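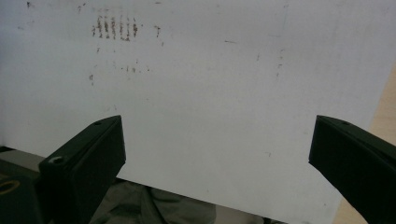
Hand-held gripper at the near edge of the white sheet, Cenholm open day

From: Rhea Baluyot
To: automation list
Subject: Re: Cenholm open day, who went?

Katherine Guzmán wrote:
> I couldn't get away for the Cenholm open day. Did anyone from the
> list go? I'd like to know whether the hand-held gripper station is
> something we could copy for our own day in October, and how long
> people had to wait for a turn. Also, did Abdelkrim give his talk
> on sheet handling, or was that dropped?
>
> Katherine

Katherine,

I went, with Kenza Gaber. We got there when the doors opened and stayed until the second round of demonstrations was over.

Yes, you could copy it. The station is a table, a hand-held gripper with a camera on it, and a box of things to pick up. Visitors get a short talk from Siham El-Sayed, then they take the gripper and do the task themselves. The recordings go to the Ivora group, who use them to train the arm in the next room. The arm was running the same tasks, so you could try one and then go and watch the robot do it.

The task I spent most time on was the flat sheet. You bring the two fingers up to the near edge, close on it, lift, and set the sheet down again on the wood. The one in the picture has reddish-brown marks on it, mostly in one patch of short streaks. Siham said she wants sheets with marks as well as clean ones, so the recordings don't all look alike.

It is harder than it looks. Most people start with the fingers too wide apart and come in at too steep an angle. I did both. Kenza got the hang of it faster than I did – she kept her elbow against her side and moved from the shoulder.

Numbers, as Siham gave them to me: 89 visitors signed in, 80 of them had a turn with a gripper, and there were 3 grippers going. Our wait was nine minutes. Later in the day the line was longer and they cut the turns short.

Abdelkrim Ouazzani did give his talk, but it was moved to the Mac an tSaoi room and the sign at the front desk still had the old one. We missed the first part. What I heard was on edge detection for thin panels. He has slides and said he would send them to anyone who asks.

Two things I would change if we do this in October. The table was too low for tall people, and there was only one person explaining, so Siham had no break. Jellen has adjustable benches we may be able to borrow. I can ask them this week if you want.

Rhea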